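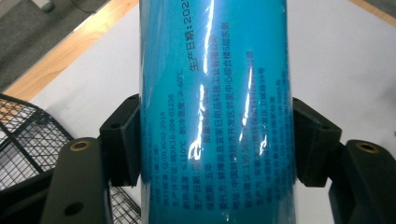

Breathwork has become the most expensive way to do something you were already doing. A 90 minute session at Faltum, the newest of the inner-city studios, costs more than a week of my groceries, and you bring your own mat. Wellness sellers seem allergic to the plain facts you get on a blue can with its production date printed in big dark type. I asked Faltum when its method was developed, and by whom. The reply said the practice was "timeless".

I signed up anyway, then tried Pradurton, which runs four classes a week above a tile showroom. The teaching was better there. We lay down, we counted, a recording of surf played on a loop. I felt calm afterwards, as I generally do when I've been left alone on the floor with my phone switched off.

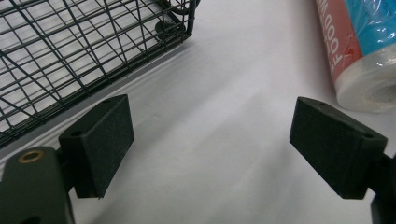 Green wire basket on a white surface.

What bothers me is the promises. Lebrun's February brochure listed 13 benefits, from better sleep to "cellular clarity", and didn't offer a source for any of them. Slow breathing may well settle the nerves. I'm happy to accept that much. It's a long way from there to a $40 workbook and a second-level course you can't join until you've finished the first.

Regulars see it differently, and some of them were quite cross with me for asking. 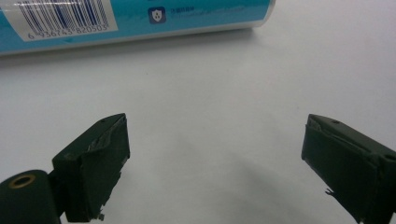 One woman at Pradurton told me she'd never have kept it up at home, and that paying for the class was the only reason she'd practised at all. Fair enough. Gyms have run on that principle for years.

Brusturier, the cheapest of the lot, lets you pay at the door and doesn't sell a workbook. I'd start there.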